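**Unit 1 ending early with damp towels: filter, sensor or load?**

**dykoo** · December 11, 2023

Shared laundry in our building at Erkport. The dryer with the 智慧烘 sticker and the numeral 1 on the front has started ending its automatic programme too soon. A mixed cotton load used to take 59 minutes. It now stops after 36 and the towels come out damp at the hems and along any doubled seam. Thin items are fine.

Checked so far:

- Power: indicator on the upper panel is red and steady, same as before.
- Door: closes with the usual click, no play in the hinge.
- Filter: pulled the lint off the grille in the lower lip of the opening. There was a thin mat on it, nothing excessive.
- Load: a bit over half a drum.
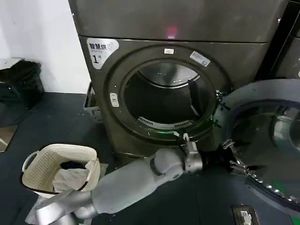
Removing the lint made no difference to the next load, which also finished early. Timed drying on the same machine works properly, so I don't suspect the heater. Has anyone had this with a moisture-sensing dryer, and is there anything left to try before I ask for an engineer?

---

**babalola_g**

If timed mode dries and auto mode doesn't, it's the moisture sensor. Most of them are two metal strips inside the drum opening, usually near the filter. Damp cloth brushes across both and the controller reads the conductivity. A film of fabric softener insulates the strips, very little current passes, and the controller decides the load is dry.

Wipe them with a cloth and white vinegar, then with plain water. Don't use anything abrasive.

---

**Soonim_Ham**

I'd look at the filter again before the strips. Taking the mat off the surface doesn't clean the slots. Softener and dryer sheets leave a residue that you can't see, and the airflow drops.

Test: run tap water over the filter. If it pools on the mesh, it's blocked. Wash it with warm water and a soft brush, and let it dry fully before it goes back.

---

**babalola_g**

> I'd look at the filter again before the strips.

A blocked filter normally makes an auto cycle longer. Less air, less moisture carried off, cloth stays damp, sensor keeps it going. dykoo has a cycle that got shorter. The symptom points the other way.

---

**Soonim_Ham**

Normally, yes. Some machines also compare exhaust temperature. Restricted airflow pushes that temperature up early, and if the controller weights it heavily you get an early finish. I had exactly this on a Tak dryer at my last flat. Washing the filter cured it.

It costs nothing to do both.

---

**dykoo**

Will do both, but separately, otherwise I won't know which it was. Filter first.

Everyone on our floor uses softener, for what that's worth.

---

**m_araya**

Is it definitely a dryer and not a washer-dryer? The sticker only says 烘, which covers the drying part. I ask because a washer-dryer with a condenser behaves differently on short cycles, and some of them won't accept a full wash load for drying at all.

---

**dykoo**

Dryer only. We wash in a different machine and carry everything across. Same corner with the door shut:

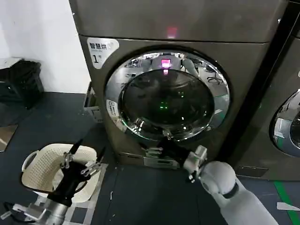
*Unit 1, door closed. Label at upper left, basket with a pale cloth in it at lower left.*

I use a perforated basket for carrying because damp things sit better in it than in a bag. Spin speed on the washer hasn't changed, so the load should be going in with the same water content as it did in the autumn.

---

**m_araya**

Fine, then I have nothing to add on the condenser. I would check the spin speed though. "Hasn't changed" on a shared washer means someone hasn't changed it that you know of. If the default got reset, thick items will hold far more water than thin ones, and a sensor dryer will stop when the thin ones are dry.

Weigh a towel before washing and after spinning. Kitchen scales will do.

---

**AYS**

Sorting matters more than any of this. Towels with shirts is the worst combination for a sensor. The shirts dry first, they are what mostly touches the strips, and the programme ends. Split the load and I expect the problem goes away.

---

**babalola_g**

It doesn't explain why the same mixed load was fine earlier in the year.

---

**AYS**

Was it the same load? Winter towels, thicker socks, a jumper or two. People say "same load" and mean the same volume.

---

**dykoo**

Fair point. It's the same towels but there are two sweatshirts in there that weren't before.

Filter result: water pooled on it, then went through slowly. Washed with warm water and washing-up liquid, dried overnight on the radiator. Next mixed load ran longer, roughly halfway back to the old time. Hems still damp.

---

**Soonim_Ham**

So the filter was part of it.

---

**babalola_g**

Part of it, or the sweatshirts. Now do the strips, with the sweatshirts left out.

---

**dykoo**

Strips wiped with vinegar, then water. The cloth came away with a grey, slightly waxy smear. Mixed load without the sweatshirts: back to the old running time, towels dry, hems dry.

I'm aware that I changed two things at once after saying I wouldn't. I'll put the sweatshirts back in next wash and report. I've also put a note on the wall asking people to wash the filter properly at the start of each month, beginning in January.

---

**m_araya**

Did you weigh a towel?

---

**dykoo**

No. Will do it with the sweatshirt load.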